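Pâte thermique : faut-il la refaire tous les ans ?
Temps de lecture : 2 min
Mardi 20 septembre, par Mitra Naseri

mitra_n
J'ai une tour de bureau qui tourne jour et nuit pour du calcul. Pâte Cidier posée en avril, ventilateur Trorenar réglé à 1 000 tr/min. En charge, le processeur monte à 67 °C. Un collègue me conseille de refaire la pâte chaque année. Utile ou pas ?

vis_a_vis
Inutile à cette température. Une pâte correcte tient plusieurs années. Chaque démontage ajoute un risque : broche pliée, vis serrée de travers, bulle d'air.

grille42
Pas d'accord. Avec des cycles thermiques fréquents, la pâte migre vers les bords. J'ai eu le cas sur une Chettiar : limite de 100 °C atteinte, ventilateur à plus de 2 000 tr/min. Pâte refaite, retour à la normale.

mitra_n
Les cycles sont rares chez moi, la charge est constante. 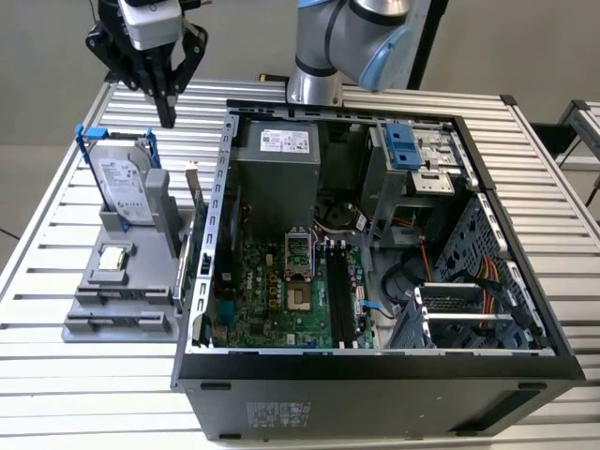
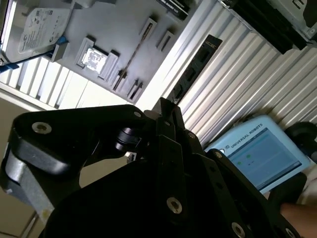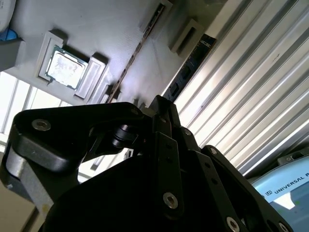

Je précise que la température ambiante de la pièce varie peu et que le filtre avant est nettoyé tous les mois. La courbe du ventilateur est fixe.

vis_a_vis
Alors relève l'écart avec l'ambiante, à charge identique, une fois par trimestre. S'il ne bouge pas, on ne démonte pas.

grille42
L'écart moyen masque les points chauds. Il faut relever cœur par cœur. Sur la mienne, un seul cœur dérivait au début.

vis_a_vis
Un cœur isolé, c'est souvent une pression inégale du radiateur. La pâte n'y est pour rien.

mitra_n
Relevé par cœur noté. Quelqu'un a essayé les feuilles Sturia à la place de la pâte ?

grille42
Oui, un peu moins bon à neuf, stable ensuite. Attention, c'est conducteur.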